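Handout 4: Notes on the Tuesday demonstration at Pranmont

Read before the lab session. Host: Savita Agarwal. Operators: Rasmus Jõgi and Bhupendra Prajapati.

The task was fruit handling with hand-held grippers, two in use at one table. Each operator recorded almost 200 grasps – single fruits, table to tin or tin to table.

Points to note:
Finger pads are ribbed. Compare with the smooth pads in Handout 2.
The linkage keeps the fingers close to parallel over most of the stroke.
Small round fruit rolls if the fingers do not close evenly. Stems are not a grasp point.
A tin wall limits the approach angle. Fruit in a corner is approached from above.

For the lab report, pick one fruit and describe the approach, closure and release. Limit: 7 sentences.

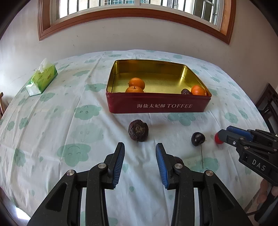
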